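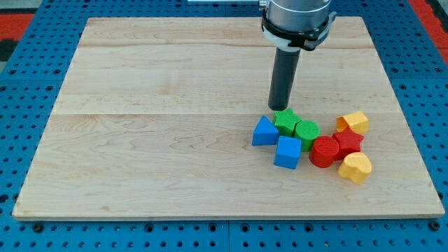
Page 2 of 4

Thread: Nuseldale season 2 — the quartet episode and the sound mix

kperi_tenor
Rewatched episode 4 with headphones last night. The quartet final has a pitch correction artifact on the baritone at the key change, and the room reverb drops out for the length of one phrase. I don't think the performance was captured on stage. My guess is they sang to a studio track and the stage mics were used for applause only.

M. Matić
The reverb dropping out is an edit point. They cut from the dress run to the live take. You can hear the same thing in the Zusbridge episode when the altos come in. It doesn't tell you anything about pitch correction.

kperi_tenor
An edit point doesn't explain the baritone. A sung slide between two notes has a curve to it. His has a corner.

wan_listener
What are you listening on? The streaming version is compressed a lot more than the broadcast. I get a grainy edge on all the men's voices in the stream and none of it on the recording I made off the air.

kperi_tenor
Stream, highest setting, wired headphones.

wan_listener
Then compare with the broadcast before blaming the mixer. I'm not saying you're wrong, only that you have one source.

Stan_K
I sang in the regional round at Givville, so I can give some detail on the setup, with the caution that it was the regional round and the final may have been done differently. Each singer had a headset mic and there was a stereo pair over the front of the stage. We got a starting pitch in one ear and nothing after that. No click, no guide track. We did the song twice. The release we signed said they could combine takes and "adjust for technical quality," which covers nearly anything.

M. Matić
Thanks, that matches what I described. Two takes, cut together.

kperi_tenor
It also matches "adjust for technical quality."

M. Matić
Sure. Tuning a wrong note and singing to a studio track are different claims, though, and your first post made the second one.

kperi_tenor
Fair. I'll withdraw the studio track. I'm keeping the tuning.

Velimir P.
Does it matter for the result? The judges were in the hall. They scored what they heard in the hall.

Ermira_alto
It matters for the viewer vote. That part was decided on the broadcast audio, and the rules page says the vote breaks a tie. The final was tied on judges' points. If one group was tuned and the other wasn't, the people voting were comparing two different things.

Velimir P.
Do we know the other group wasn't tuned?

Ermira_alto
No. The soprano is flat through most of the second verse and they left her flat, so if someone was tuning that group they weren't very thorough.

Velimir P.
Or they left it because she's an audience favorite and it sounds raw. I'd want to see the margin before getting upset.

Ermira_alto
The margin was 853 votes. It was on screen for a second before the confetti.

K. Vlachou
The hall at Nuseldale has a long decay in the low end, and I've mixed choirs there. If you put four headset mics through any kind of correction with that much bleed between them, the correction grabs the neighbor's note as often as the singer's. You'd hear warble on all the parts, the bass worst. I don't hear that in the final. What I hear on the baritone is a noise gate opening late. It chops the front off the note, and that could be your corner.

kperi_tenor
A gate would affect the level. I'm talking about the pitch.

K. Vlachou
If the gate removes the first part of a slide, you only hear where it lands. Go to the key change and look at the level as well as the pitch. If the level jumps at the same spot, it's the gate.

kperi_tenor
Checked. The level does jump. I still think the sustained note after it is too straight for him — he has a wide vibrato in every other song this season.

Stan_K
For what it's worth, we were asked to use less vibrato on long chords. The vocal coach brought it up at both rehearsals.

wan_listener
I can clip the key change from my broadcast recording and post it tonight after 9. Audio only, no processing.

kperi_tenor
Please do. Include a few seconds on either side so I can line it up with the stream.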